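Wumbei bench notes, October 17, 2019
Kitchen clearing, one bowl at a time

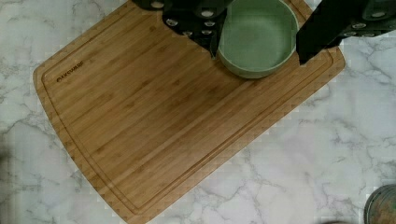 Dravar asked again whether the clearing task is ready to leave the lab. My answer is still no. Picking a cup off bare stone is mostly solved; grip width is the part we keep retuning. The green bowl on the bamboo board is the harder case, as its matte wall gives the vision little to work with and the juice groove near the board's edge can catch a fingertip that comes in low. Raised the approach height 3 mm and left the closing speed alone.

Ran 20 trials on the old setting this morning. Log starts at line 1,892.

Ermira Shehu wants the board turned to a new angle between runs. Agreed. Square to the counter is not how people leave things.

To do: recheck left finger pads, ask Alline for a second bowl in a darker colour.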